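Cutting the power bill at home, quick version

Updated May 2026. Rewrote the dryer part, rest is the same.

Start with the fridge. Pull it out, vacuum the coils, push it back but leave 2 inches behind it. Check the door seal with a strip of paper. If the paper slides out easy, wash the seal with warm soapy water and try again before you buy a new one.

Water heater next. Turn it down to 120. Wrap the first 3 feet of hot pipe in foam, the cheap slit kind. Gas heater — keep foam well away from the flue.

Standby stuff. Game box, printer, old speakers, all on one strip with a switch. Off at bedtime. Our January bill showed 1554 kWh and I went round teh whole house that same night pulling plugs.

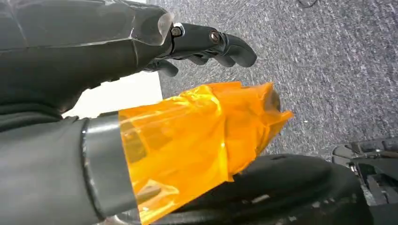 Josué Holanda wrote in to say the strip did less for him than the dryer did. He runs two loads back to back so the drum is still warm for the second, and hangs jeans and towels on a rack overnight. Also cleans the lint screen every single load, and washes it with dish soap when water won't run through the mesh.

Tried it. Good tip. Heavy things and thin things in seperate loads too, otherwise the shirts bake while the towels catch up.

Drafts: rope caulk round old windows, peels off in spring. Door sweep on the back door. Outlet gaskets on outside walls, breaker off first, five minutes each.

Ceiling fan blades — wipe them before you switch direction. Old pillowcase over the blade, pull it back, dust stays inside.

Attic hatch is next on my list. Need weatherstrip and a piece of foam board.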